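February 8, 2023

Wallow Tea Festival Returns to Oravec in October with a Bigger Hall and a Longer Weekend

ORAVEC – The Wallow Tea Festival is coming back this October, and this time it runs for 2 full days! Growers, blenders and small tea shops will fill the old Rotura Hall on Mill Street, with 52 stalls already booked and a short waiting list for the rest.

Last year's festival drew 3804 visitors, the best turnout so far, and plenty of them asked for more time at the tasting tables.

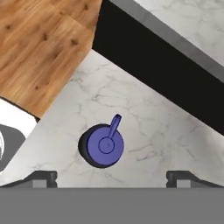 "People kept coming back for one more cup and then missing the talks," said festival director Eliseo Xolalpa. "So we're giving the tastings their own room, and I can't wait to see it full."

New this year is a beginners' brewing class, held each morning before the doors open to the public – places are limited to 184 across the weekend. The evening program brings back the blind tasting, hosted by Clakon Tea Rooms, along with live music in the courtyard.

Stall applications close at the end of June. Class sign-up opens in August at the Rotura Hall box office.

We use cookies to improve your visit. Accept all | Manage settings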